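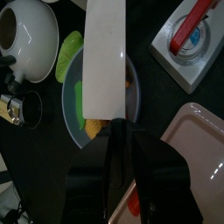 ## Boissons énergisantes : Trokmont veut les sortir du voisinage des collèges

Je vous en parlais en février, et voilà que ça bouge enfin ! La mairie de Trokmont a présenté hier soir un projet de charte pour que les commerces situés à moins de 300 mètres d'un collège cessent de vendre des boissons énergisantes aux moins de seize ans. Une charte, donc, et pas un arrêté (la nuance a occupé une bonne partie de la réunion, croyez-moi).

Ce qui a mis le feu aux poudres, c'est l'enquête menée par l'association Sunach auprès de 1 028 élèves de la ville. Parmi eux, 163 disent boire au moins une canette chaque jour de classe, souvent avant le premier cours. J'ai relu le chiffre deux fois dans le dossier, parce que ma propre fille entre en sixième à la rentrée et que je me croyais plutôt au courant.
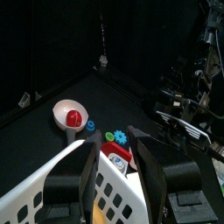
*Solenn Audrain*

Côté commerçants, l'accueil est mitigé. La supérette Theodorakopoulos, juste en face de l'arrêt de car, a déjà signé et a déplacé ses canettes derrière la caisse. D'autres attendent de voir. Un épicier m'a glissé à la sortie que les gamins iraient simplement acheter leurs boissons un peu plus loin — et je dois dire que je n'avais pas grand-chose à lui répondre, la ligne de bus passe toutes les dix minutes.

Le fabricant Pivov, dont les canettes sont les plus citées dans l'enquête, avait envoyé une lettre, lue en séance. Il y rappelle que ses produits portent déjà une mention les déconseillant aux enfants et se dit « ouvert au dialogue ». Petits rires dans la salle, surtout au fond, où s'étaient installées les infirmières scolaires. Elles réclament depuis longtemps autre chose : des séances sur le sommeil dès la sixième, avec les parents, et à une heure où les parents peuvent venir ! La mairie en promet 5 d'ici l'été, sans avoir encore réservé les salles.
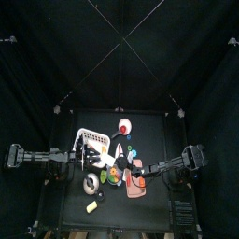 **Un commerçant qui refuse de signer risque-t-il une amende ?**

Aucune sanction n'est prévue : la charte repose sur le volontariat, et la mairie publiera seulement la liste des signataires sur son site.

Le texte doit passer au prochain conseil municipal. Sunach demande que le périmètre soit étendu à la gare, où beaucoup d'élèves attendent leur train — la question sera posée en séance, et j'y serai avec mon thermos de tisane.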